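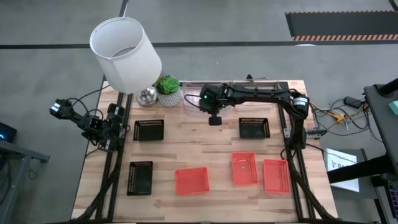 Events and Catering Working Group — Pretik Conference House

Home Rooms Menus Bookings Minutes Contact

Minutes of the October meeting

The meeting opened at 14:10 in the small room on the ground floor. The chair, the kitchen, the front desk and the bookings office were represented. Housekeeping sent apologies. The minutes of the previous meeting were accepted with one correction: the price for the cold buffet was given without tax, and it should be with tax.

1. Annual dinner of Michalík

The client confirmed 411 guests. Our large hall takes 350 at round tables, so the bookings office proposed to use long tables and to open the side gallery. The kitchen has no objection, but asks that the gallery is served from its own station. The front desk reminded the meeting that the gallery has only one cloakroom. It was agreed to rent coat rails for the evening. The client must give the final menu choice 11 working days before the event, and this will be written in the contract.

2. Bread and pastry supplier

The present bakery in Zirnov will stop early morning deliveries from the new year. Two offers were received. The bakery in Faltitz is more expensive per piece but delivers before 7 in the morning, also at weekends. The other one is cheaper and asks for a minimum order which we reach only in the conference season. The meeting preferred Faltitz, for a trial period of three months. The kitchen will ask for samples without nuts.

3. Coffee breaks

Several organisers wrote that the afternoon break is too sweet. The kitchen suggested vegetable sticks, small cheese rolls and fruit in place of the second cake. The cost stays almost the same. One member was against removing the poppy seed cake — it is the item that guests ask for by name — and it was decided to keep it and to remove the glazed biscuits.

4. Cups and glasses

The stock list shows 1,000 coffee cups, but the storeroom was not checked after the summer. The kitchen will check it before the Michalík dinner. Purchase of new wine glasses was postponed.

5. Other matters

The booking form still shows the old telephone number. The bookings office will correct it. The request for later closing of the bar was not discussed, as the written proposal did not arrive in time.

Tasks

Kitchen: samples from Faltitz, stock check, new break menu.
Bookings office: contract for Michalík, coat rails, booking form.
Front desk: plan for the cloakroom at the gallery.

The meeting closed at 15:35. The next one will be in November, in the same room.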